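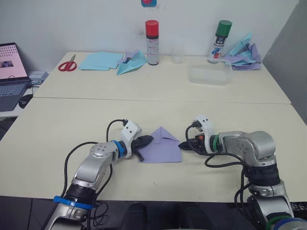 Diệp Tăng learned to fold paper from her grandfather, who used the backs of old shipping forms from the port office. She was six. He taught her a boat first, then a box, and he would not show her the crane until the box closed flat.

She now runs the Thursday-night table at the Ayala, a former bank building in Otetport where people come to fold for two hours and talk very little. The group started in March three years ago with a card taped to the library door. The mailing list has 152 names on it. Most evenings 13 chairs are filled, and the rest of the list writes in to ask for diagrams.

The diagrams are kept by Phúc Ông, a retired surveyor. He redraws them by hand from out-of-print booklets and from letters, and he has been at it since he left work. His catalog runs to 2,571 models, each with a number, a paper size and a note on where it came from. Some of the notes are short. "Frog, from a dentist in Skernel" is the whole entry for one of them.

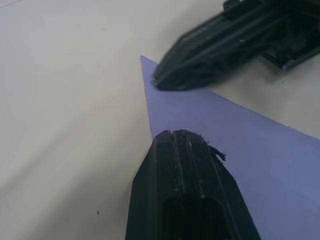 Lavender paper, brought to a point.

Paper is the usual subject of argument. Uyên Lại likes a thin sheet that takes a hard crease and keeps it. Ansel Holloway, who folds mostly animals, wants something heavier that he can dampen and shape with his thumbs. He buys it in Ileck twice a year and carries it home rolled in a tube. Both of them agree that beginners should start with a large square and a plain color.

Tăng gives new folders the same advice her grandfather gave her. Line up the corners before you press. Crease from the middle out. If a fold is wrong, open the sheet and look at it before you do anything else - the old lines will tell you where you went off.
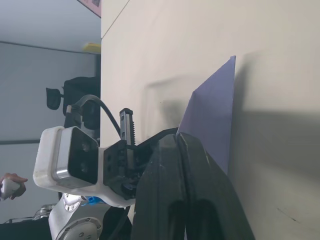 She does not mind a sheet with extra creases in it. Her own first crane is full of them, and it sits on a shelf in her kitchen beside the salt. Hòa Lâm, the youngest regular, has asked to borrow it twice so he can unfold it and see how it was made. She has said no both times, but she did give him a copy of her grandfather's box, drawn out in pencil on the back of a shipping form.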